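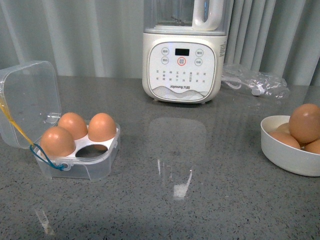
Gyula Halász says I've been making my noodles wrong for years, and he said it in the comments under my November soup post, in front of everyone. You can't rest the dough in the fridge, he wrote, it goes stiff as a boot and then you blame the flour.

Well, I did blame the flour. I wrote a whole paragraph blaming the flour. I stand by some of it.

So this week I made egg noodles twice, once my way and once his. The dough is the same either way: 80 grams of egg yolk, one whole egg, enough plain flour to make you regret starting, and a pinch of salt. My half went in the fridge for an hour. His sat on the counter under a bowl, doing nothing, like a houseguest.

His rolled out thinner. I'd love to report otherwise. Mine kept shrinking back to the size of a coaster every time I lifted the pin, and I ended up cutting it into what I'm going to call rustic squares.

I boiled both in the big pot and tossed them with butter, black pepper and far too much poppy seed. Boglárka Kerekes had two bowls and said she couldn't tell the difference, then picked out all the thin ones.

If you roll by hand, use less flour on the board than you think. I had it in my eyebrows.

The squares are in the freezer. They'll go in soup, and Gyula doesn't need to hear about it.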